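Newsletter > Kit Watch > Two-Arm Starter Bundles

Trellbridge would like you to believe that its two-arm tabletop kit can tidy a desk. The sales sheet says "ready for everyday sorting," and the sorting on offer is stationery: pens and pencils on a table, a box to put them in. I have a drawer at home that does the same job and needs no cables.

Still, readers keep asking, so we gave the bundle 3 pages of the test log and a fair hearing. You get a pair of arms, the mounts, the software and one remote setup session. The table is your problem.

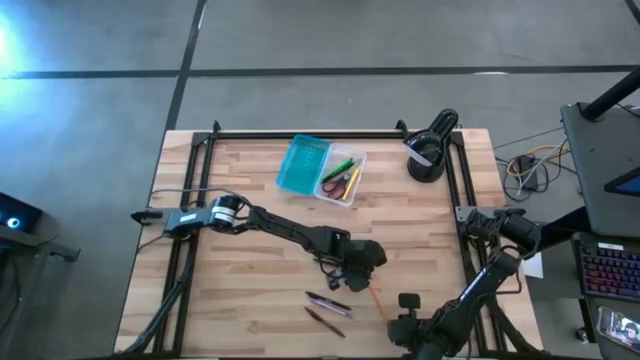
Pens and pencils at the Trellbridge bench, with the lidded box at the top of the table.

Menaka Seneviratne, who ran our trial, is kinder about it than I am. She likes the mounts and thinks the software has improved since April. Her complaint is the word "everyday." Pens are a flattering choice — long, stiff and light — and they do nobody's gripper much harm if they get dropped. She asked Trellbridge what happens with loose paper clips or a floppy notebook. She was sent the sales sheet again.

The supplied routine also seems to prefer things laid out side by side with their ends lined up more or less the same way. My desk has never looked like that.
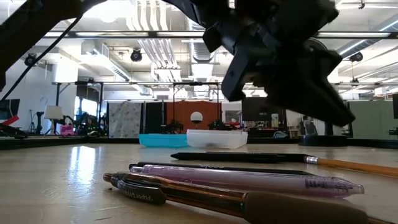

Page last changed: April, 7:06 a.m.

Support is the other sore point. The bundle includes six months of it, and after that you are sent to Koller, a reseller that bills by the call. Venkatesh Sundaram bought the older kit and told me he waited seven days for a reply on a cable question. Trellbridge says the new desk is faster. It would not say how much faster.
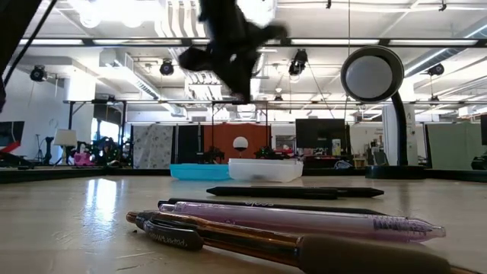

Then there is the claim of 1,000 picks between adjustments. We asked for the test notes and were told they are being prepared. Nuden makes a similar promise for its single arm, but at least prints the conditions underneath it. Until Trellbridge does the same, I would leave that number out of any budget request.

If you teach a class and want two arms to learn on, ask for the loan unit first. If you want a tidy desk, keep your money.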